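4.2 가정 환경에서의 의류 파지 데이터와 파지점 라벨링

앞 절의 실험은 작업대 위에 옷 한 벌만 놓고 진행하였다. 배경이 단색이고 조명이 고정되어 있어 옷의 윤곽을 찾는 문제는 사실상 사라지며, 모델은 소매와 몸판을 구분하는 데에만 집중하면 되었다. 실제 가정의 침대 위에서는 조건이 다르다. 이불과 시트에도 무늬와 주름이 있고, 창으로 들어온 햇빛이 옷의 일부를 하얗게 날려 버린다. 이 절에서는 이러한 조건에서 수집한 시연 데이터의 구성과 라벨링 절차를 설명하고, 이를 이용해 학습한 파지점 예측 모델 Seol의 결과를 보고한다.

데이터는 손에 들고 조작하는 평행 그리퍼로 수집하였다. 조작자가 그리퍼를 직접 쥐고 옷을 집거나 펼치며, 그리퍼에 고정된 어안 카메라가 손가락과 그 앞쪽 공간을 함께 기록한다. 로봇 팔을 원격으로 조종하는 방식에 비해 준비 시간이 짧고, 팔을 설치하기 어려운 침실에서도 같은 장비를 그대로 쓸 수 있다. 대신 팔의 관절 정보가 없으므로 그리퍼의 궤적은 영상과 관성 센서로부터 복원해야 한다. 궤적 복원에는 자체 제작한 Tondar를 사용하였고, 복원에 실패한 구간은 학습에서 제외하였다.

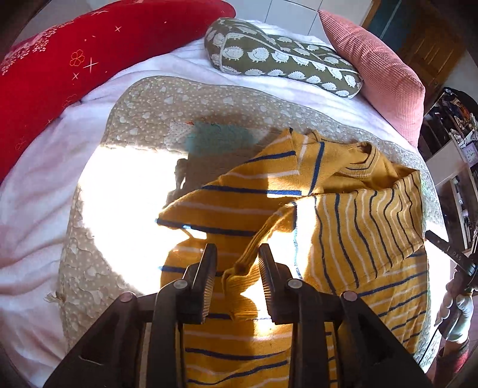 니트류는 본 데이터에서 가장 까다로운 범주이다. 직조 원단과 달리 집은 부분이 늘어나고, 늘어난 만큼 나머지 부분의 움직임이 늦게 따라온다. 손가락이 소맷부리를 물고 있어도 몸판은 바닥에 그대로 남아 있는 경우가 많아, 영상만으로는 옷 전체가 들리고 있는지 끝부분만 당겨지고 있는지 판단하기 어렵다. 따라서 시연마다 접촉 상태를 따로 표시하였다. 접촉 상태는 비접촉, 접촉, 파지로 나누었으며, 손가락 사이에 원단이 들어와 있고 양쪽 패드가 모두 원단에 닿은 프레임만 파지로 인정하였다.

라벨은 고화영과 육은성이 서로의 결과를 보지 않고 각각 작성하였다. 라벨 대상은 파지가 시작되는 프레임, 그 순간의 파지점 위치, 그리고 파지한 부위의 이름이다. 부위 이름은 소맷부리, 소매 중간, 목둘레, 어깨, 밑단, 몸판으로 한정하였다. 두 사람의 부위 이름이 다르면 영상을 함께 다시 보고 결정하였고, 합의하지 못한 시연은 평가용 집합에 넣지 않았다. 불일치는 대부분 접힌 소매가 몸판 위로 올라온 경우에 발생하였다. 이때 무늬의 방향이 단서가 된다. 가로 줄무늬 옷에서는 몸판의 줄이 비교적 고르게 이어지는 반면 소매의 줄은 접힌 모양을 따라 휘어지므로, 두 부위의 경계를 줄의 방향 변화로 찾을 수 있다. 그림 3과 같은 줄무늬 스웨터가 이에 해당한다.

니트 범주의 시연은 모두 159개이며, 한 시연의 길이는 최대 177초이다. 긴 시연은 중간에 손가락을 여러 번 다시 여닫은 것으로, 파지 시도마다 구간을 나누어 사용하였다. 구간을 나눌 때는 손가락 간격이 다시 벌어지는 시점을 기준으로 삼았다. 손가락 간격은 별도의 엔코더 없이 영상에서 손가락 안쪽 모서리를 추적하여 구하였다. 두 손가락이 카메라에 대해 항상 같은 영역에서 움직이므로 추적 범위를 화면 아래쪽 중앙으로 제한할 수 있었고, 옷의 색이 손가락과 비슷한 경우를 빼면 추적이 끊기는 일은 드물었다.

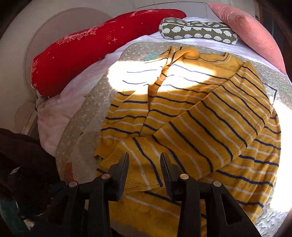
그림 3. 침대 위에 놓인 줄무늬 니트 스웨터와 평행 그리퍼. 두 손가락 사이에 틈이 있으며 스웨터 위쪽 일부에 햇빛이 비친다.

밝기 변화는 학습 전에 보정하지 않았다. 예비 실험에서 히스토그램 평활화를 적용해 보았으나, 포화된 영역에서는 원단의 결이 복원되지 않았고 주변의 어두운 영역에서 잡음만 커졌다. 그 대신 학습 중에 임의의 다각형 영역을 밝게 만드는 증강을 추가하였다. 다각형의 모서리는 흐리게 처리하지 않았는데, 창틀이나 주변 물체가 만드는 그림자의 경계가 실제로도 뚜렷한 경우가 많았기 때문이다. 어안 렌즈의 왜곡도 펴지 않고 원본 영상을 그대로 입력하였다. 왜곡을 펴면 화면 가장자리의 해상도가 크게 떨어지고, 넓게 펼쳐진 옷에서는 소매 끝이 잘려 나가는 문제가 있었다.

비교 대상은 작업대 데이터로만 학습한 Skenis와, 같은 구조에 침실 데이터를 추가한 Seol이다. 두 모델은 모두 100 에폭 동안 학습하였고 초깃값과 학습률도 동일하게 두었다. 평가용 집합에는 학습에 쓰인 옷과 같은 옷이 포함되지 않도록 시연 단위가 아닌 옷 단위로 데이터를 나누었다. 예측한 파지점이 라벨과 같은 부위 안에 있고 원단의 가장자리에서 벗어나지 않았을 때 정답으로 처리하였다.

결과적으로 Seol은 모든 부위에서 Skenis보다 높은 정확도를 보였다. 차이는 밑단과 소맷부리에서 가장 컸다. Skenis는 누빔 이불의 테두리를 옷의 밑단으로 잘못 예측하는 경향이 있었는데, 두 영역 모두 가늘고 긴 띠 모양이며 안쪽으로 반복되는 결이 있다는 점에서 이러한 오류는 어느 정도 예상된 것이다. 침실 데이터를 추가한 뒤에는 같은 유형의 오류가 뚜렷하게 줄었다. 목둘레의 경우 두 모델의 차이가 작았다. 목둘레는 둥근 골지 형태가 드러나 있으면 작업대 데이터만으로도 잘 검출되었고, 접혀서 가려지면 두 모델 모두 찾지 못하였다.

증강의 효과는 따로 확인하였다. 밝은 다각형 증강을 제거하고 Seol을 다시 학습하면 햇빛이 든 영역의 파지점 정확도가 Skenis와 비슷한 수준으로 돌아갔다. 그늘진 영역에서는 증강의 유무에 따른 차이가 거의 나타나지 않았다. 즉 침실 데이터 자체에 햇빛이 든 프레임이 포함되어 있어도 그 양이 충분하지 않았던 것으로 보인다.

남은 오류 가운데 가장 많은 것은 꼬인 소매에서 나왔다. 소매가 한 번 이상 꼬여 몸판 위에 놓이면 모델은 꼬인 부분을 소매 중간이 아니라 어깨로 예측하였다. 사람이 라벨을 작성할 때는 앞뒤 프레임을 돌려 보며 소매를 끝까지 따라갈 수 있으나, 현재의 모델은 한 장의 영상만 입력으로 받는다. 여러 프레임을 함께 입력하는 구조는 4.4절에서 Rindwood 데이터와 함께 다룬다.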